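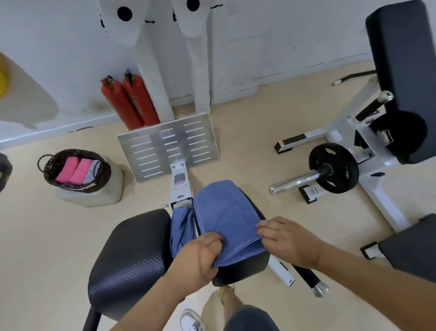

**Gonport Platform Engineering – Managed Queues**

## Questions about moving to Vundus

**What is Vundus?**
Vundus is our hosted message queue service. It replaces the self-run Admasu brokers that most product teams still use. Your application code stays the same if you are on client library 3 or later.

**Do I have to move?**
Yes. Admasu brokers stop accepting new topics in December. Existing topics keep working until your team's cutover window.

**How long does a cutover take?**
Plan for 2 hours. Topics are mirrored first, then consumers are switched, then producers. Read traffic continues during the mirror step.

**Is there a limit on topics?**
Each project gets 448 partitions. How you split them between topics is up to you. To raise the limit, open a ticket with the project name and expected message rate.

**How long are messages kept?**
12 days by default. You can set a shorter period per topic in the console. Longer retention goes to object storage and is billed to your cost center.

**We run part of our stack on-premises. Will that work?**
Yes, through the Clatico gateway. You need one gateway per site and an outbound rule on port 448. Latency is higher than with a local broker – test before you book a window.

**Can I roll back?**
Until the mirror is turned off, yes. After that you would need to replay from storage.

**Who do I ask?**
Hiyori Ebihara handles cutover bookings. Wondimu Belay handles gateway and network questions. For billing, write to Rhodri Probert.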